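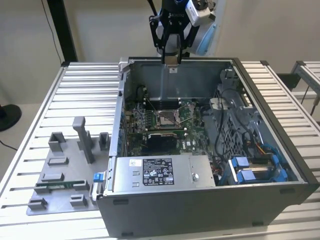 Akinyi Kimaro
Equipment Lead, Mullell Student Robotics Club

Vimley Teardown and Assembly Bench
Category: Shared equipment, bench cells
Booking: by half day, members and partner schools
Status: Available

The Vimley bench is our cell for computer assembly and disassembly tasks. Teams use it to program an arm to handle parts in a desktop tower: lifting memory modules, releasing drive caddies, seating small boards and putting everything back. It is the bench used for the hardware round of the Tanui Challenge in June, so teams entering that round should book practice time here first.

What the bench includes

One arm with a parallel gripper. The fingers carry padded tips, which hold bare boards better than hard plastic and leave fewer marks. Spare pads are in the drawer under the controller. Please write in the log when you change a pair.

One wrist camera, mounted on the side of the arm. It moves with the gripper, so calibrate again if anyone has touched the mount. The calibration script takes a few minutes and saves to your team folder.

One slotted aluminum worktable. Clamps and T-nuts fit the slots. Do not drill the table.

One practice tower. The machine is worked on lying on its side with the side panel off. The blue clips, tabs and handles inside mark many of the parts a team is meant to grab or release, and most first programs use them as targets. The power supply stays in the case. It is not part of any task and is never connected to the wall.

One 3D-printed fixture plate, gray, set on the table to the left of the tower. It has blocks and posts at different heights and a long slot that takes a small circuit board. Students in last year's design class drew it, and the files are in the club library under Brostano, the name they gave the plate. If you print your own version, keep the outside dimensions the same or it will not sit in the corner stops.

Tasks supported

Memory removal and insertion. The lever at the CPU socket stays closed for this one.

Expansion card removal. Start with the card already unscrewed. Undoing screws with this gripper is not realistic.

Drive caddy pull and return. The two caddies sit side by side, and the gap between them is tight for the gripper. Approach from directly above.

Board transfer between the fixture plate and a second holder. Good for beginners, and the best place to test a new grasp before going inside the case.

Cable work is allowed as a free project but is not scored. The bundle over the drive cage moves when you brush it, and a program that worked in the morning can fail after lunch for that reason alone.

Specifications

Bench number: 107
Controller login: use your team account
Log capacity: 2,000 runs per team before old runs are archived
Runs logged last season: 468
Gripper type: parallel, two fingers
Emergency stop: front edge of the controller shelf

Rules for use

Two people at the bench whenever the arm is powered. One runs the program and the other keeps a hand near the stop. Safety glasses on. Long hair tied back.

Run new code at low speed first. The arm works close to the walls of the case, and a wrong height value will put the fingers into the metal. If that happens, stop, jog the arm straight up, and check the pads before you go again.

Return all parts to the tower at the end of a session and leave the arm parked above the back wall of the case. The next team's start position depends on it.

Booking

Students book through their team captain. Partner schools should write to Kibet Khaemba, who runs the training sessions and can reserve a Sunday for a full class. First-time users need the short bench course — it covers power-up, jogging, calibration and the stop — before their account is turned on.

If the bench shows as available but the controller has a yellow tag on it, leave it off and send me a note.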